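Prustton Beauty Trade Open Day: Was It Worth the Drive?

The flyer promised 60 exhibitors and "a hands-on look at the new natural powders." I left Urkham before breakfast, paid 6 dollars to park, and walked into a hall with plenty of banners and not a lot to touch. If you run a small shop, as I do, you go to these things hoping to handle the goods before you order them. Most stands would rather hand you a tote bag.

The Lacerda stand was at least laid out sensibly. They sell brushes, and they had put some thought into letting people compare them. The sales talk was the usual. Every bristle is the softest ever made, every handle is "balanced," and a ferrule is apparently a piece of engineering now. I asked what happens to the glue after a year of weekly washing and got a brochure.

A few aisles over, past the coffee line, the tables were plainer and I liked them better for it. A white surface, gray carpet, a brush and a little round pot of something pale.

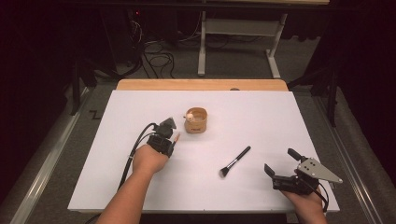

I have nothing against wooden pots. They look good on a shelf and customers pick them up, which is half the battle. What I want to know is how they do in a steamy bathroom, and whether the lid still fits in January when the heat has been on for weeks. Wood moves. The Petum people told me theirs is sealed on the inside, and I wrote that down with a question mark next to it. They also told me one pot lasts 80 uses. Whose face, and with what brush? A big fluffy brush will throw half of it in the air on the first morning.

The minimum order is 200 pieces, and they wouldn't split it between shades. For a chain that is nothing. For me it is a closet full of powder in a color I may have guessed wrong. I said so and was offered a discount on 200 more.

The afternoon talk was on display and cleanliness. The speaker wanted everything on pale, bare surfaces with no pattern, on the theory that spilled powder shows up and gets wiped. Fair enough for dark eyeshadow. Cream powder on white is another story, and I doubt she has ever tried to find it under shop lights at closing time.

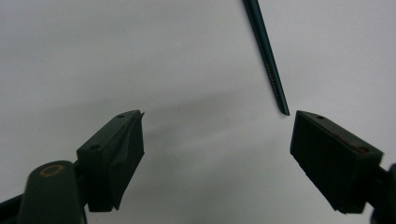 We switched our testers to a white counter last year and went back to black inside a month, one reader wrote after I posted my first notes from the hall. She says pale powder hides on white until a customer puts a sleeve in it, and that her staff now keep a damp cloth under the register whatever the color of the top.

That matches my own experience. I'll keep my dark trays.

Lunch was a wrap, and it was cold in the middle. I came home with one sample pot, two brushes I paid for, and the Lacerda price list, which leaves out shipping. The brushes get washed every week from now on and I'll report back if the heads come loose. The order form for the powder is still in the tote bag.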